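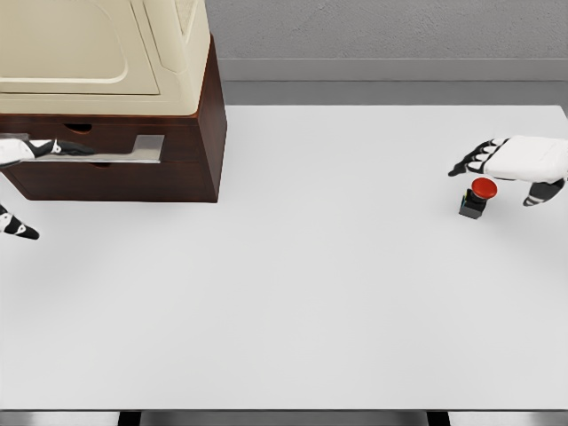
I finally switched the household budget from monthly to weekly. I'd been putting it off since last June, when the rent on Sodorlow Street went up by $60 and the old spreadsheet stopped adding up the way I wanted.

The new setup is simple. Every Sunday I move $64 into a separate account for groceries and $40 into another for gas and bus fare. Whatever is left in either one at the end of the week stays there. I tried doing this with the Folent app first, but it kept sorting the pharmacy under restaurants, so I went back to a notebook.

Groceries are the hard part. Trilier is closer, but rice and eggs cost less at Shao, and I pass it on the way home from work anyway. I still go to Trilier for bread.

The car is the other problem. The repair estimate came to $1515, mostly for the front suspension. I have until the inspection to decide. My sister-in-law thinks I should sell it and take the bus, and she may be right, but the last bus from work leaves before my late shift ends.

I'll post the totals for the first month once I have them.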